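Workshop tips: comparing hand-held grippers on a kitchen table

Finger pads

Change one thing at a time. If you swap the pads and the finger linkage in the same session, the results tell you nothing about either. We ran the Skumton pads first, then the Jiminero pads on the same fingers, with the same tabletop and the same objects in the same starting places.

Wipe pads with a damp lint-free cloth before each run and let them air dry. Do not use dish soap. It leaves a film that takes several dozen grasps to wear off, and during that time a good pad will look like a bad one. Isopropyl alcohol is fine on silicone but will haze some printed pads, so try it on the back edge first.

Replace pads as a pair. A new pad facing a worn one pulls the object toward the worn side as the fingers close, and lids twist when they should lift straight. Mark the pair on the back with a paint pen. Ours carry a letter for the batch and a tick for every 1,000 closes. The Skumton set showed visible edge wear at 2,000. The Jiminero set is softer and was changed at the first tick.

Pivots and rivets

Work the fingers through full travel by hand before mounting anything to them. You want the same drag the whole way. A tight spot near full open usually means a rivet set too deep; a tight spot near closed is more often a linkage touching the housing. A drop of dry PTFE lubricant at each pivot is enough. Oil collects crumbs, and a kitchen table has plenty of them.

Check side play with the fingers open, where it is largest. If the tips can be pushed out of line by more than the thickness of a business card, fix that before comparing pads.

Setting the table

A polished top is harder on the cameras than a matte one. Reflections of the objects move as the gripper moves, and the tracking software may hold on to the reflection. Close the blinds on the window side, or work after dark under a single ceiling light. Leave some ordinary clutter at the back of the table. Trackers need fixed features to hold position, and a bare white wall gives them none. 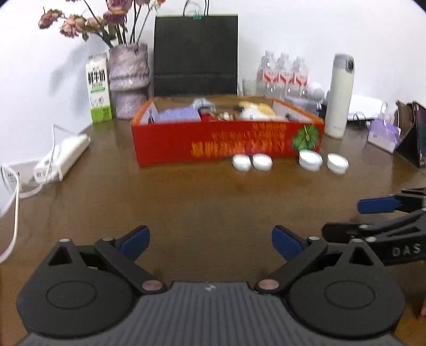
When two grippers are in use, agree on which hand moves first. Wilfredo Cruzado, who did most of the right-hand work in our November sessions, opens both tools fully before either one goes near an object, and waits for the left to stop. This costs a second per grasp and saves a lot of knocked fingers.

Start with rigid containers that have a flat lid. They give a clear pass or fail. Go to bags and plush items after that, and score them separately. A soft item can be lifted badly and still count as lifted, which hides the difference between two pads. Clear bottles and drinking glasses should come last. They are difficult for depth cameras whatever the gripper is doing.

Cameras and controllers

The Tagle controller logs finger width at a steady rate but drops entries when its storage is nearly full. Empty it before each session. The Waketti does not drop entries, but its clock drifts, so tap the tips together 3 times at the start and end of every run and line up the logs on those taps.

Clean the camera lens with a blower, then a microfiber cloth. Check focus at the fingertips. Many wide lenses ship focused for the far side of a room, and print on a nearby carton will be soft.

Keeping score

Use paper. One line per grasp: object, pad pair, result, and a short note if it slipped. Our last comparison came to 222 lines, split evenly between the two pad sets. Jiminero was better on smooth lids. Skumton was better on anything in a plastic bag and did not pick up lint. On cardboard we could not separate them.

Store pads flat in a closed tin, blank side down, away from the stove.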